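**Proyecto Ovulari – Informe de avance, mayo**
Responsable técnico: Szabolcs Csizmadia
Operación y recogida de datos: Tshepo Ngcobo

## 1. Estado general

El paquete de trabajo de demostraciones teleoperadas sigue el calendario acordado con Turnura. La estación bimanual está montada y calibrada, y el registro de episodios se hace ya en el formato que el equipo de entrenamiento pidió en la revisión anterior. Queda pendiente la segunda estación, cuyo bastidor no ha llegado.

## 2. Recogida de demostraciones

En el periodo se han grabado 80 episodios de la tarea de clasificación de fruta. Tras la revisión manual se aceptan 54. Los descartes se reparten entre pérdidas de sincronía de las señales articulares, agarres corregidos con la mano del operador dentro del área de trabajo y episodios cerrados antes de volver a la postura de reposo.

La tarea consiste en trasladar piezas de fruta a un cuenco o a un soporte elevado, según la consigna que recibe el operador al iniciar el episodio. La disposición de los objetos se modifica entre episodios. Ngcobo maneja los dos brazos guía y marca inicio y fin con el pedal.

El kiwi es la pieza más regular: el agarre lateral se repite con poca dispersión entre tomas. El mango obliga a abrir la pinza casi hasta el tope y el operador tiende a reorientarlo con el otro brazo antes de levantarlo. Ese gesto se conserva en los datos, siempre que no haya contacto entre brazos.

## 3. Incidencias

- **Deriva en la muñeca derecha.** Detectada el miércoles durante la comprobación de ceros. Se repitió la calibración y se volvieron a grabar 7 episodios.
- **Latencia del enlace.** Picos esporádicos al escribir en el disco compartido. El registro pasa a hacerse en local y la copia se lanza al terminar la sesión.
- **Borde del cuenco.** Si la pinza baja demasiado, el cuenco se desplaza. Se ha fijado una altura mínima de suelta en el protocolo del operador.

## 4. Entrenamiento

Clostura ha recibido el primer lote y ha entrenado una política de referencia con el módulo Orbán. Los resultados son preliminares: la aproximación a la pieza es estable, la suelta sobre el soporte todavía no. Csizmadia atribuye la diferencia a la escasez de ejemplos con esa consigna – el lote contiene sobre todo traslados al cuenco – y propone equilibrar la siguiente tanda.

Las tareas con cuchillo no forman parte de este lote. El protocolo de seguridad correspondiente está redactado y a la espera de aprobación.

## 5. Próximo periodo

1. Completar la tanda equilibrada entre cuenco y soporte.
2. Incorporar a dos operadores más y medir la variación entre ellos.
3. Montar la segunda estación en cuanto se reciba el bastidor.
4. Entregar a Turnura el esquema de anotación revisado.

No se solicita cambio de presupuesto. La partida de repuestos de pinza se mantiene sin consumir. 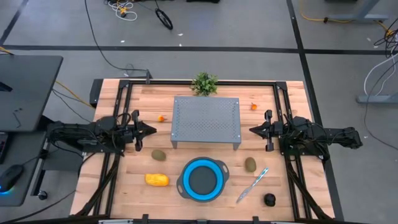
*Figura 1. Estación bimanual con fruta, cuenco y soporte perforado sobre el tablero.*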